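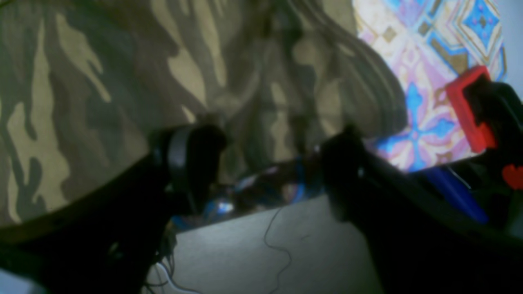
Gripper Cell Inspection Checklist: Soft Goods Handling
Site: Stinbridge, bench 2
Inspector: Myrtle Dunleavy
Second check: Berwyn Eynon
Period: June

1. Emergency stop within reach of operator
Pass. Tested from both operator positions.

2. Loose wires clear of arm travel
Action needed. Thin wires lying on a work surface must be clipped down or removed before the arm is enabled. Eynon to recheck.

3. Finger fasteners tight, no play at tip
Pass. Torque marks line up.

4. Finger pads and edges free of burrs
Pass. Run a scrap of cloth over each edge. Any snag is a fail.

5. Speed limit set for shared work area
Pass with comment. Limit is set to 300 mm per second. The limit applies to approach moves as well as transfers. The previous sheet left approach moves out.

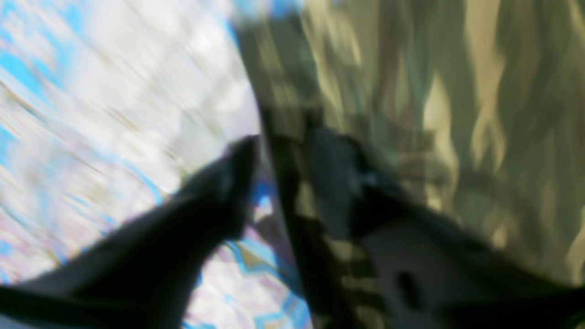

6. Wrist camera mount and cable
Pass. Blur in the wrist view during travel is acceptable. Do not judge grip from a blurred view. Hold the arm for 2 seconds and look again.

7. Grip on single layer of fabric
Pass with comment. Close on a raised fold, well away from seams and hems. Patterned cloth on a patterned covering makes the fold edge hard to pick out, so confirm it by eye from outside the guard line.

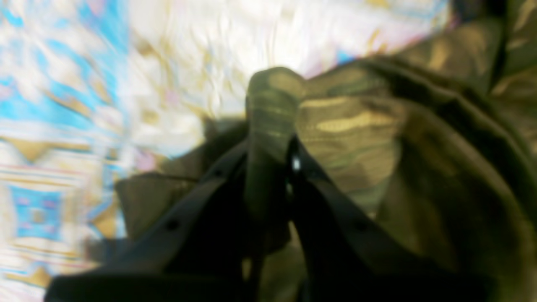
Item 7: fingers closed on a fold of camouflage fabric.

8. Grip force at lowest setting that holds
Not checked. Force gauge is out for calibration. Dindo Estrella to complete when it is back.

9. Release on power loss
Pass. 5 trials, 5 releases.

10. Hands clear before close command
Pass. Operator calls "clear" aloud. Straightening cloth by hand with the arm enabled is a fail on this item.

Open items: 2, 8
Cell may run at reduced speed until item 2 is closed. Item 8 must be signed before any change of finger type.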